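Help wanted: someone to look after our lamps, tables and everything in between

Hi, I'm Shiuli Wanigasekara and I run the furnished rooms side of Ronel, up on the second floor of the old Fleury building in Trovanberg. We set up rooms for people who need a place to work or stay for a few weeks, and then we take it all apart and do the next one. I've been doing most of the arranging myself and I can't keep up anymore, so I'm looking for a part-time room setter to start in June.

What does a room setter do? Mostly you move small things until they're where they should be. Lamps are a huge part of it (I had no idea how many lamps one person could own until I took this job!). You'll carry them, stand them up, sort out the cords, and check that each one lights before you walk away from it.
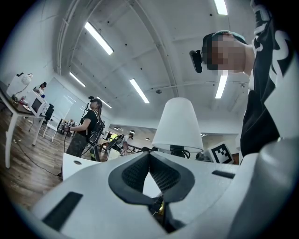
Lamp on, cord still looped around the base.

After the lamps come the tables. We like a plain white table with very little on it, so mugs and plates go back to the kitchen, and clips and other odds and ends go in the drawer by the door. Chairs get pushed in. Cloths get shaken out and folded, or put over a stool if the seat has seen better days. Bags don't live on the floor, although I'll admit that mine often does. 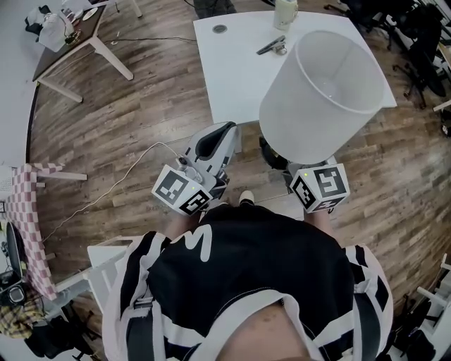

Hours and pay

Four mornings a week, 177 hours over the whole season, and the full amount is 3,944 before tax, paid in two halves. We start at 7 and there's coffee. If you need to leave early for school pickup just tell me, we'll work it out. There's also a second site over at Stokavar that may need a hand later in the summer, but that's optional and I haven't seen the schedule yet.

What I'm looking for

You should be fine with bending, kneeling and carrying light furniture across a room. Please wear sneakers or something else with a closed toe. A good eye helps, and so does a bit of patience with cords, which get everywhere on these plank floors and really need to be out of the walkway by the time we're done. Experience in hotels, moving or theater props would be great, but I'm happy to teach.
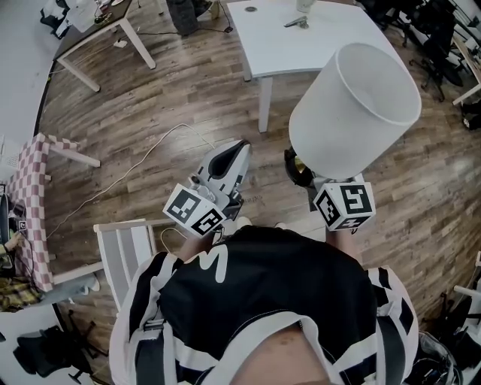

Lamp on the move, desk clutter still to go.

How to apply

Drop off a note at the front desk in the Fleury building, or call and ask for me. Tell me a little about yourself and which mornings you can't do. I don't need a resume. If we get along on the phone I'll have you come in for a paid trial morning and you can see if you like it.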